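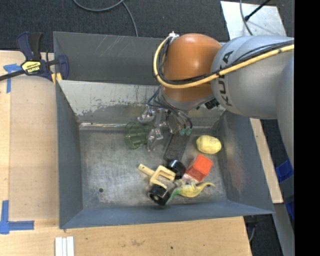 Lemon, metal bin.

Greklow changes its lunch

Regulars at Greklow will have noticed that the lunch menu has been the same since the place opened. Regulars have mostly been fine with this. The kitchen has not, and starting the last week of March the old menu goes into a drawer and a new one comes out.

Annick Ross has run the stoves there for three years and has made, by her own count, more fish pie than any person should. "I see it when I close my eyes," she told us. The pie is leaving. So is the beet salad, which had a small and very loud following, and the chicken sandwich that arrived with a steak knife stuck upright in it like something out of King Arthur.

In their place you get a shorter list, all of it cooked on the big flat grill that used to be reserved for weekend breakfasts. We were let in for a tasting on a slow afternoon and ate more than was polite. The mackerel is the one to order. It comes with the skin blistered black, a heap of pickled cabbage and a slice of rye toast that has clearly spent time in the same fat as the fish. The pork chop is thick and pink in the middle, and comes with mustard strong enough to end a conversation. There's a plate of leeks for the vegetarians, and it is a real plate of food this time – charred, soft all the way through, with a fried egg and a lot of hard cheese. The fries are the old fries. Ross says she tried to change them and was talked out of it by everyone she works with.

Dessert is one thing, a lemon pudding, take it or leave it. Take it. The top is sponge and the bottom is sauce, and Audrey-Anne Charbonneau, who makes it, won't discuss how it gets that way. She came over from Bouchard last fall, where she did a seven-layer chocolate cake for weddings, and she says she is enjoying a job with fewer layers.

A few practical matters. The set lunch (one plate, fries, pudding) is served Tuesday through Friday, noon until three. You can't book for lunch, so come early or come patient. The bar seats go first, and the two tables by the restroom door go last, for reasons that will be clear once you sit at one. Dinner stays as it is for now, including the duck, so please stop calling about the duck.

The room has had some attention too. The wobbly table by the window has been fixed after a long career of spilling soup on people in good clothes. The music is quieter. The chairs are the same chairs, and your back will remember them.

As for the beet salad people, Ross has heard from you. One of you wrote a letter on actual paper. She has agreed to bring it back for a single week when the new beets come in, and she would like it known that this is a favor and should not be mistaken for a precedent. Tsz-kin Yang at the front desk is keeping a list of anyone who wants a phone call when it happens. He says it's longer than he expected, and that several of the names are in the same handwriting.

Contact the newsletter desk | © Itena Table Notes | Back to top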